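Werkum Household Scenes – simulation pack for arm manipulation

Product page | Clotmont

Werkum is a set of simulated rooms for training and testing pick-and-place policies on a single arm with a two-fingered gripper. It grew out of a study at our Valente site on how well policies trained on tabletops cope with other surfaces in a home. The pack holds 38 room layouts and 4000 scripted episodes, and it runs in the Jundeo simulator.

Most of the layouts use furniture as the work surface. Sofas, armchairs and low beds put objects at awkward heights and leave the arm less room to move. Floor materials, rugs and nearby furniture change between layouts, so a policy can't lean on one fixed background.

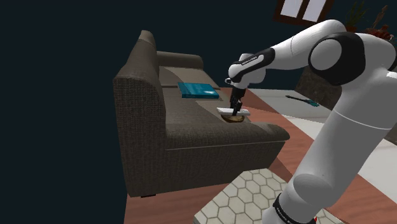

Sofa layout: gripper with a flat white object at the round brown dish, teal-blue book further along the seat.

In the study we trained one policy on tabletop episodes only and a second on the same number drawn from the full pack. Both were then run on 10 layouts held back from training. The mixed policy did better on soft seating. On plain tables there was little between them. Thin, flat objects remained the hardest group for both – most failures came at the grasp, before any transport began.

What you get
Room layouts: 38, of which 10 are reserved for testing
Scripted episodes: 4000
Object groups: 13
Recorded per episode: rendered views, joint positions, gripper state, object poses
Also included: training settings and evaluation scripts from the study

Cushions are modelled as rigid bodies in this release. They don't sink under load, and results on soft seating should be read with that in mind – we have not yet tested transfer to a real sofa.

Licences are per site and include updates to the layouts. Use the contact form to request a trial layout or a quote.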